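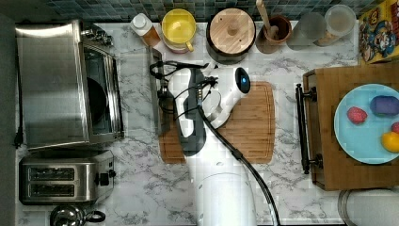 Toaster oven, toaster and cutting board on a marble-patterned counter, with canisters and glasses along the tile.

Reltell Counter Inventory

README for the 28 September 2019 release

Contents

1. What this is
2. Files
3. Fields
4. Categories
5. Naming rules
6. Position words
7. Known problems
8. Changes
9. Use and credit

1. What this is

Reltell is a written inventory of things that stand on home kitchen counters. Each record is one counter, listed item by item, with a few words on where each item stands. There are 301 counters and 1,674 item entries in this release. The records are text only.

The inventory was started to help the Prulano household word list, which had plenty of names for cooking tools and very few for the way people keep them. A word list can tell you what a crock is. It won't tell you that the crock tends to hold spoons and that it tends to stand at the back. Reltell records the second kind of fact.

A counter means one unbroken stretch of work surface. A sink or a stove ends it. Two stretches in the same kitchen are two records and share a kitchen number.

2. Files

counters.csv – one row per counter
items.csv – one row per item, linked to its counter
categories.txt – the 19 category names with a short definition for each
synonyms.txt – pairs of names treated as the same thing
notes.txt – free notes, by counter number

All files are UTF-8 with a header row where a header makes sense. Empty fields are left empty. A zero is never used to mean "unknown."

3. Fields

counters.csv

counter_id: number, not reused if a record is withdrawn
kitchen_id: number
surface: plain words for how the surface looks, such as "white with gray veining"
wall: tile, paint, wood, window, none
notes_flag: yes or no

items.csv

item_id: number
counter_id: number
name: the everyday name, lower case, singular
category: one of the names in categories.txt
color: up to two color words
material: left empty unless it was plain to see
contents: what is in or on the item, if anything
position: see section 6
stands_on: item_id of the thing underneath, if it isn't the counter itself

The material field is empty for many rows. Stone, laminate and printed film can look the same from a few feet away, so the surface field gives the look and makes no claim about what the counter is made of. The same goes for clear trays and jars, which may be glass or acrylic. Leave the field empty if you add rows of your own and are in doubt.

4. Categories

The full list is in categories.txt. These are the ones that raise the most questions.

Heating appliance. Toasters, toaster ovens, kettles, rice cookers. A kettle counts here whether it has a cord or goes on a stove. Toaster and toaster oven are separate names and are never merged.

Board. Anything flat meant for cutting. A groove around the edge goes in the notes. A board used as a trivet is still a board.

Upright holder. Crocks, jars and cups that hold utensils standing up. The holder gets its own row and the utensils go in its contents field. If a mug holds spoons, the name is "mug" and the category is upright holder.

Canister. A lidded container for dry goods, contents usually hidden. The lid isn't given a row of its own. If the lid and body differ in color or material, the body goes in the fields and the lid goes in the notes.

Drinkware. Glasses, mugs, cups. Stacked pieces get one row each.

Packaged food. Cereal boxes, bottles of syrup or oil, bread in a bag. Brand names are recorded only if they could be read. A bottle whose label couldn't be read is entered as "bottle" with its color, with no guess at what is inside.

Plate and tray. Plates with food or other things on them are common on counters and they caused more argument than anything else in the list. The plate gets a row. Each thing on the plate gets a row with stands_on filled in. Real food, dyed eggs, play food and ornaments are all entered under their shape or everyday name, and the notes say if the kind is uncertain.
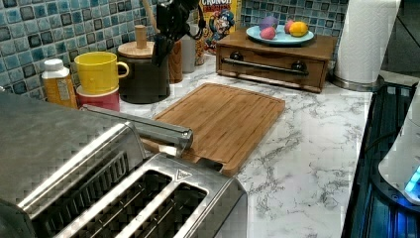 Four colored eggs on a light blue plate, on top of the wooden drawer box at the back of the counter.

Box and drawer. Small storage pieces that sit on the counter and open by a lid or a drawer. The top of such a box often works as a shelf, so check stands_on before counting what is "on the counter." Handles, bars and knobs go in the notes.

5. Naming rules

Use the name a person would call out from the next room. "Cutting board," never "food preparation surface." "Squeeze bottle" is fine. "Dispenser" isn't, unless the thing really can't be called anything shorter.

Name the thing by what it is and leave its use to the contents field. A cup full of pens is a cup.

When two names seem equally good, look in synonyms.txt. If the pair is missing, pick the shorter name and add the pair.

Color words come from a short list: white, black, gray, silver, brown, tan, red, orange, yellow, green, blue, purple, pink, clear. "Light" and "dark" may be added. Stainless steel and chrome are both entered as silver in the color field.

6. Position words

Position has two parts, depth and side. Depth is front, middle or back. Side is left, center or right, as seen by a person standing at the counter and facing the wall. For an island, the side with the most drawers is taken as the front.

A row of things along the wall is entered left to right, each with position "back," and the item_id order follows the row. Things hidden behind other things are entered after the thing that hides them.

7. Known problems

Small items are undercounted. Twist ties, clips and single spoons were often skipped in the early records.

"Crock" and "jar" were used loosely in the first part of the Dubey section. Some have been fixed, and 6 counters are still waiting.

Cords are not recorded as items. Several readers have asked for them. The notes mention a cord where it runs across a work area.

Nearly all the kitchens have a toaster or a coffee maker somewhere. Please don't read that as a fact about kitchens in general. The people who sent in lists were mostly people who like to cook, and they chose which counter to list.

8. Changes

This release adds the stands_on field, replaces "utensil pot" with "upright holder," and moves kettles out of drinkware, where they should never have been.

Planned for October: a second pass over the Biven section for missing colors, and separate rows for salt and pepper sets.

9. Use and credit

Free to copy, change and pass on, with credit to the Reltell Counter Inventory. If you correct a row, keep the old item_id and put the reason in notes.txt.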